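4.2. Apertura y cierre de cajones en muebles auxiliares de pequeño formato

El segundo bloque de tareas se centra en el cajón como unidad mínima de almacenamiento doméstico. Frente a los armarios de puerta batiente tratados en 4.1, el cajón obliga a mantener una trayectoria rectilínea durante todo el recorrido, y cualquier desviación lateral se traduce en fricción contra las guías. El protocolo Citar distingue tres fases: aproximación al tirador, tracción y retorno. Se registraron 200 ciclos de apertura, repartidos entre siete participantes, con una duración media de 70 minutos por sesión incluidas las pausas.

El mueble de referencia es de color gris, con dos contornos circulares en relieve en la tapa y una sección frontal rebajada, a modo de cajón entreabierto (Figura 3a). La hoja de instrucciones permaneció junto al puesto durante la tarea. No se fijó postura inicial: cada participante eligió la distancia al mueble y la mano con la que iniciaba la tracción.
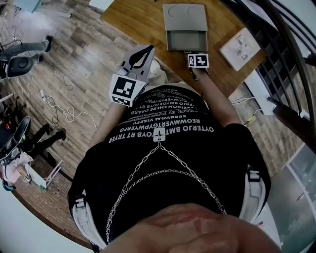 Edit Rácz objeta que la libertad de postura introduce una varianza difícil de separar de la debida al propio cajón, y que habría sido preferible marcar en el suelo la posición de los pies. La objeción es razonable para los tiempos de aproximación – donde la dispersión es, en efecto, elevada – pero afecta menos a la fase de tracción, cuyo recorrido viene impuesto por las guías. Se optó por conservar la postura libre y tratar la distancia inicial como covariable.

Por lo que respecta al tirador, su tamaño reducido y su acabado brillante plantean dos dificultades distintas. La primera es geométrica: el agarre admite poca holgura, y un contacto descentrado tiende a girar el frente del cajón al comienzo del movimiento. La segunda es visual, por los reflejos, que dificultan la localización del borde bajo luz cenital. La Figura 3b corresponde a la fase de tracción, con el tirador de tono latón sujeto y el cajón, vacío, extraído. Los ciclos con carga se analizan por separado en 4.4, con un lastre de aproximadamente 900 gramos distribuido sobre el fondo.

El retorno se consideró completo cuando el frente quedaba enrasado con el cuerpo del mueble. Los cierres con rebote se anotaron como incompletos y no se repitieron. Eun-ji Um revisó las anotaciones dudosas con el criterio descrito en 3.2. 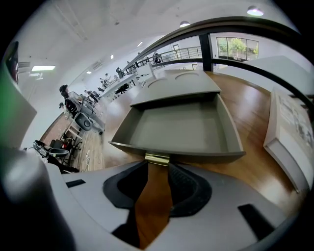 4.3. Colocación de objetos en el interior del cajón

Las tareas de colocación parten del cajón ya abierto y excluyen, por tanto, el tiempo de tracción. Los objetos se entregaron de uno en uno y el orden se mantuvo constante entre participantes.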